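# 전선의 어디를 잡을 것인가

전선 한 다발을 책상 위에 던져 보자. 다시 던지면 모양이 또 다르다. 사람은 아무 데나 집어도 대충 들어 올리지만, 로봇에게 이 흐물흐물한 물건은 오랫동안 골칫거리였다. 상자나 컵처럼 모양이 정해져 있지 않으니 '이 물건의 옆면' 같은 말부터 통하지 않는다.

Uleser 연구실의 새 방식 Grukel은 여기서 꽤 시원한 길을 골랐다. 다발 전체의 모양을 알아내려는 욕심을 버리고, 전선이 한데 묶인 자리를 먼저 찾는 것이다. 테이프를 감은 곳, 수축 튜브를 씌운 곳, 가닥들이 모여드는 목 부분. 다발이 어떻게 꼬여 있든 이런 자리는 비교적 제 모양을 지킨다. 그 근처를 잡으면 나머지 가닥은 따라온다!

과제는 부품 나누기다. 로봇 팔 두 대가 노란 통과 금속 트레이 사이에서 회로 기판, 배선 다발, 선 달린 작은 부품을 하나씩 옮긴다.

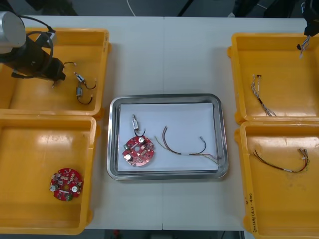 두 팔이 같은 트레이를 노리면 서로 길을 막기 쉬운데, Grukel은 순서를 미리 정해 두지 않는다. 한쪽이 트레이 위로 들어오면 다른 쪽은 자기 통 위에서 기다리며 그사이 다음에 잡을 자리를 다시 계산한다. 놀고 있는 시간을 보는 시간으로 바꾼 셈인데, 논문에서 내가 제일 좋아하는 대목이다.

학습에는 사람이 직접 팔을 조종해 모은 시연 2645건이 쓰였다. Ghizlane Slaoui가 이끄는 팀은 시연마다 손가락이 닫힌 순간의 손목 카메라 화면을 골라 '묶인 자리'에서 얼마나 떨어진 곳을 잡았는지 표시했다. 지루한 작업이었다고 한다. 그래도 이 표시가 들어가자 학습 곡선이 눈에 띄게 달라졌다. 손목 카메라의 장점은 단순하다. 가닥이 굵게 보이고, 어느 선이 어느 선 위로 지나가는지도 드러난다. 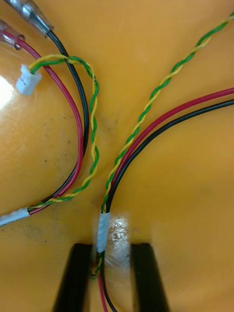

Percy Paucar는 묶인 자리가 아예 없는 다발이라면 어쩔 거냐고 묻는다. 현장에는 테이프도 튜브도 없이 꼬기만 한 선이 수두룩하고, 그런 선에서는 이 방법의 출발점이 사라진다는 지적이다. 맞는 말이다. 논문도 그 경우에는 꼬임이 가장 촘촘한 구간을 대신 쓴다고만 적었고, 따로 떼어 낸 결과는 싣지 않았다. 다음 논문에서 꼭 보고 싶다.

잡은 다음도 문제다. 얇은 선은 옆의 선을 끌고 올라오고, 작은 단자는 다른 고리에 걸린다. 그래서 로봇은 다발을 살짝 든 채 멈추고, 손목 카메라로 한 번 더 살핀 뒤에 옮긴다. 위쪽 가닥이 어떻게 벌어졌는지, 주변에 다른 선이 있는지를 이때 확인한다. 손에 든 물건과 그 너머의 트레이를 한 화면에서 볼 수 있다는 점이 제 몫을 한다.
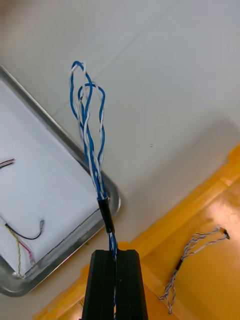

## 100번 중에 몇 번?

배선 다발만 놓고 100번을 시험했을 때 실패는 15번이었다. 숫자만 보면 소박할지 모른다. 하지만 다발을 매번 다시 흩어 놓고, 조명도 바꿔 가며 얻은 결과다. 실패의 대부분은 잡는 순간보다 내려놓는 순간에 나왔다. 손가락을 벌렸는데 가는 선 하나가 끝에 걸려 따라 올라오는 식이다. 연구진은 놓기 직전에 손목을 조금 비트는 동작을 넣어 보고 있다.

딱딱한 기판 쪽은 또 다른 재미가 있다. 둥글고 납작해서 쉬워 보이는데, 바닥에 붙어 누운 원판은 손가락을 넣을 틈이 좁다. 부품이 빽빽하게 올라간 면을 누르면 안 되니 가장자리를 노려야 한다. 여기서는 묶인 자리 대신 테두리를 찾도록 같은 신경망을 그대로 돌렸다. 새로 짠 코드가 거의 없다는 말에 나는 노트에 느낌표를 두 개나 그렸다.

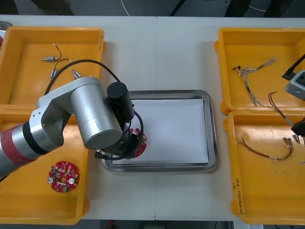

Socorro Puma의 관심은 속도에 가 있다. 사람 손보다 느린 건 괜찮지만 한 번 멈춰서 다시 보는 시간이 쌓이면 하루 작업량이 달라진다며, 그 멈춤을 언제 생략해도 되는지 로봇이 스스로 판단해야 한다고 했다. Slaoui 팀이 지금 붙들고 있는 질문도 바로 그것이다. 코드와 시연 자료는 2월에 공개할 예정이고, 나는 우리 집 서랍 속 충전선 뭉치부터 시험해 달라고 부탁해 두었다.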